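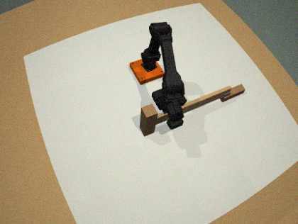 Second Progress Report on the Bench Arm Project
Priltstead Shared Workshop
Submitted to: Jeanine Kramer, Hermans Fund for Community Making
Prepared by: Thijs Van Damme and Floor Maes
Date: 20 November 2023

1. Purpose of this report

This report covers the work done on the bench arm since the first report in June. It is submitted under the terms of the Hermans grant and is meant to be read alongside the spending sheet sent separately by Esther Were. The project aims to give workshop members a small robot arm that can pick up and handle ordinary hand tools on a tabletop, with all drawings and control software made available to members at no charge.

2. Work completed

The simulated bench is now in regular use. It contains the arm on its orange base plate, a white mat and the tabletop beneath it. Tool models are loaded one at a time. The wooden mallet was chosen as the first tool because its weight sits mostly at one end, which makes it a fair test of grip position. The current grasp has the gripper closed on the handle close to the head, with the mallet held low over the mat and the long end of the handle extending out to the side.

Earlier attempts gripped the handle at its midpoint. In those runs the head dropped and the handle turned between the fingers. Moving the grasp toward the head reduced the turning considerably, and this position has been adopted as the standard one for the mallet. Of the 84 lift trials run in simulation with the new position, 9 ended with the mallet slipping or dropping. Most of these losses came when the wrist was asked to rotate quickly after the lift. A slower wrist speed has been set as the default while the matter is looked into.

The control program, which members know as Rotuseo, was rewritten during the summer by Floor Maes. It now reads arm positions from a plain settings file, so that a member can change a start position or a speed without editing the program. A short written guide has been prepared and is kept with the workshop manuals.

3. Work in progress

The physical arm is partly assembled. The base, shoulder and elbow are complete and move freely by hand. The forearm is waiting on a replacement bearing from Jukmont — the first one supplied was the wrong bore and was returned at no cost to the project. The wrist wiring has been cut and labeled but not yet fitted.

Cor Van Hecke has machined the base plate for the physical arm and has drilled the workbench to receive it. A test fit showed a slight rock at one corner of the plate. The underside will be faced again before it is bolted down for good.

Work has also begun on a second tool model, a flat paint scraper. The shape is finished. Its weight and surface friction still need to be measured from the workshop's own scraper and entered.

4. Difficulties and changes to the plan

The first report stated that the physical arm would be lifting tools by this point. That has not been achieved. The bearing return accounts for part of the delay, and the remainder is due to the decision to rewrite Rotuseo before wiring the wrist. The project team considers that decision sound but acknowledges that it should have been raised with the fund earlier.

There is also a known gap between the simulated and real arms. The simulated joints have no play in them, and the assembled elbow has a small but noticeable amount. The simulated results given in section 2 should therefore be read as a guide to grasp position only. No claim is made at this stage about how reliably the physical arm will hold the mallet.

5. Spending

Spending remains within the approved budget. The project requests permission to move 20 percent of the unspent training allowance to the parts line, to cover spare bearings and a second set of gripper pads. The total amount of the grant would not change.

6. Next steps

The following work is planned for the coming period:

Fit the replacement bearing and complete the forearm.
Reface the base plate and bolt it to the workbench.
Wire the wrist and gripper, with a power check by Cor Van Hecke before first use.
Repeat the mallet lift on the physical arm at the reduced wrist speed.
Hold 3 evening sessions to introduce members to the settings file and the safe use of the arm.

A written reply on the request in section 5 would be appreciated before the parts order is placed. Questions on the spending sheet may be sent to Esther Were, and technical questions to Floor Maes, both at the workshop address.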